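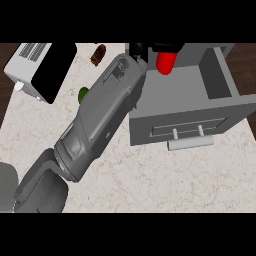

Mundari, April

Watering a planted shed roof in its first season

A shallow planted roof dries from the edges inward. The strip along the eaves and the two verges loses water first, so check there before checking the middle. Push a finger in to the second knuckle. If the mix is dry at that depth, water.

Use a rose or a drip line. A bare hose cuts channels in the mix and moves fines down to the filter fleece, where they slow the drainage. For drip, set the lines 10 inches apart and run them across the slope. Lines laid down the slope empty at the bottom end each time the valve closes. Pin them every three feet.

On our test shed, 175 square feet at a shallow pitch, one session uses 40 gallons. Homa Moradi logged the meter through last summer and the season total was 395 gallons. Steeper roofs need shorter sessions, repeated. Stop when water reaches the gutter.

Water before 8 a.m. Evening watering is acceptable in dry climates but encourages moss on north slopes.

Filters: rinse the inline screen monthly. If the supply is a rain barrel, rinse it every two weeks and keep the outlet a few inches above the bottom.

Before the first frost, open the low end of each line and leave it open. Take the timer indoors and remove the batteries.

Feeding is covered on a separate sheet by Chutima Rungrueang. Do not feed a dry roof.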